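Setting Up the Antennas on a Wi-Fi Router

Most weak-signal complaints we get at Gruton have nothing to do with the internet plan. The antennas were left however they came out of the box. Fixing that takes a few minutes and no tools.

Before you start, unplug the router and move it to a clear table. Don't try to do this on the shelf with the cords attached.

1. Hold the body, not the antennas. Keep one hand on the casing whenever you turn the router over. The hinges at the base of each antenna are the weakest part.

2. Lay it on its side. You can reach the hinges more easily this way, and the antennas have room to swing.

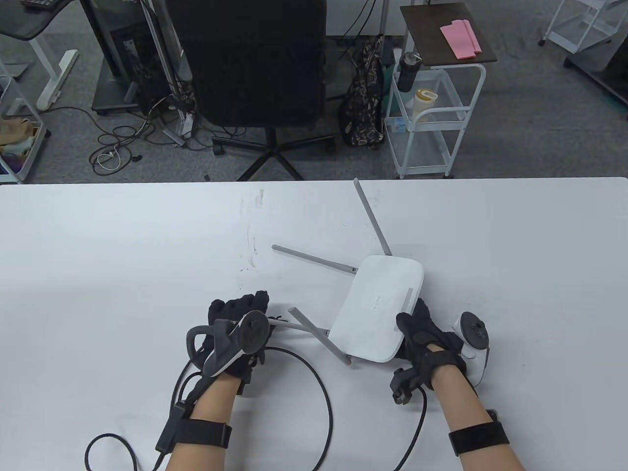 Kamran Lashari writes that his antennas kept drooping a day after he set them, and that snugging the threaded collar at the base by hand cured it. Good tip, but check first - on many routers the antennas are fixed and have no collar to turn.

3. Move one antenna at a time. Fold it at the hinge first, then rotate it. If it stops, go back the other way. Forcing it past the stop can break the wire inside.

4. Set the angles. In a one-story home, point most of them straight up. An antenna sends its signal out to the sides, so if you have rooms upstairs, tip one or two over toward flat.

5. Turn the router upright and look at it from the front. Antennas that fan out in different directions are fine. They don't have to match. 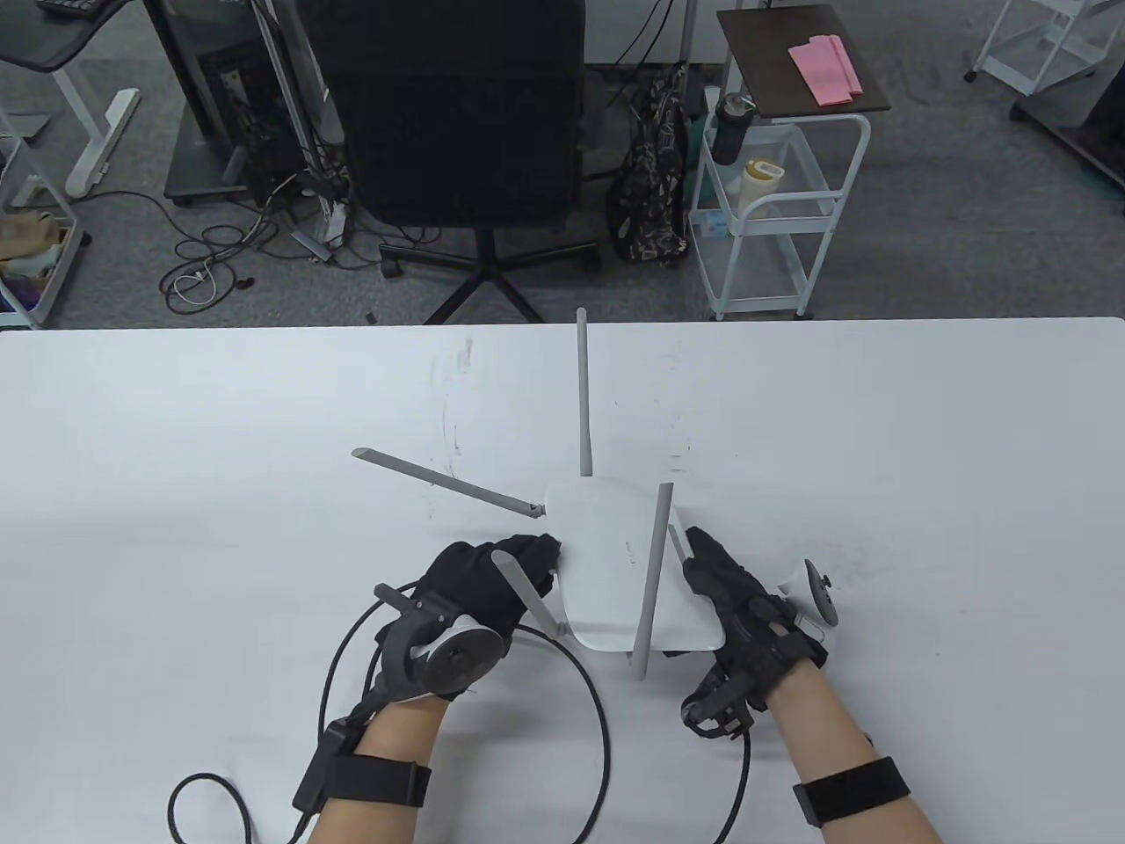 Page last changed: Tuesday, November 19, 2019

6. Put it back in place. Pick a spot in the open, off the floor and away from the microwave. Plug in the power and wait 3 minutes before you test anything.

7. Walk through the house with your phone and run a speed test in each room. Write the results down. If one room is still slow, change a single antenna and test that room again.

If nothing helps in a home over 2,000 square feet, you may need a second access point.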